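Clear enough to be refused

Patent practitioners tend to treat clarity as the poor relation of novelty and inventive step. A clarity objection is usually met with a small amendment and a polite letter. The dispute between Isard and Follitz over a method for sorting garments shows what happens when the small amendment is left too late.

Isard's application had 97 paragraphs of description and a short claim set. Claim 1 covered a method in which a garment is laid on a support surface, its outline is recorded, and a fold sequence is chosen once the garment is "substantially flat". Follitz, which sells folding equipment to laundries, filed observations in November arguing that the phrase had no settled meaning. The examiner agreed, and the application was refused on that ground alone.

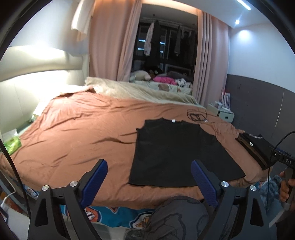 The word "substantially" is not objectionable in itself. It is accepted where a skilled reader would know the permitted margin, either from common practice in the field or from the description. Take a T-shirt smoothed out back side up on a rumpled duvet: the shirt lies flat, but the duvet beneath it is creased from one side to the other. Whether that counts as "substantially flat" depends on whether flatness is judged from the garment, from the support surface or from both. Isard's description gave no test. Paragraph 8 referred to flatness "sufficient for the outline to be recorded", which defines the condition by its result.

Edin Janevski, a patent attorney at Pavlović, regards the refusal as correct but avoidable. "The applicant had a measurement in its laboratory notes and left it out of the filing," he says. "Once the filing date has passed, that measurement can't be added. You can argue from it, but you can't claim it."

Isard made two attempts at repair. The first deleted "substantially", which narrowed the claim to a condition that no real fabric would meet. The second replaced the phrase with a height limit of 4 millimetres, taken from a drawing. The examiner rejected this as added matter: the drawing was marked as schematic, and nothing in the text tied the dimension to the fold sequence. 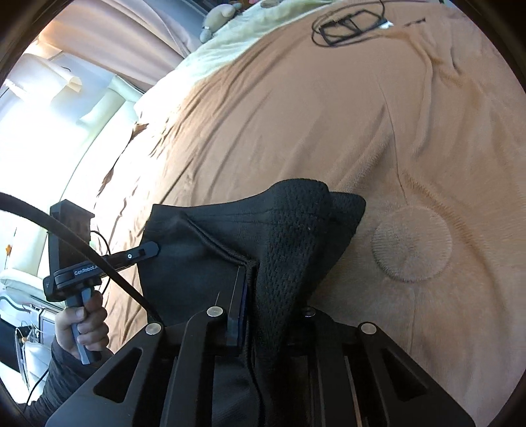
Black garment held above a fleece blanket.

On appeal, Isard relied on claim 3, which required the garment to be lifted and laid down again if its outline could not be recorded. The argument was that a reader could work out the margin from the step that followed failure. The appeal body found this circular. A claim must tell third parties where they stand before they act, and claim 3 told them only after the method had been run.

The finding matters beyond textiles. Sustness, which has a pending application on packaging film, uses near-identical wording and has since filed an auxiliary request with a numerical range. Its description contains a table of values, so the amendment has a proper basis.

Janevski's advice to drafters is brief. Any word of degree in an independent claim should have a matching test in the description, with the instrument, the unit and the point at which the reading is taken. Isard has until the end of the period for further review to decide whether to continue. A divisional application remains pending, with the same description and the same gap in paragraph 8.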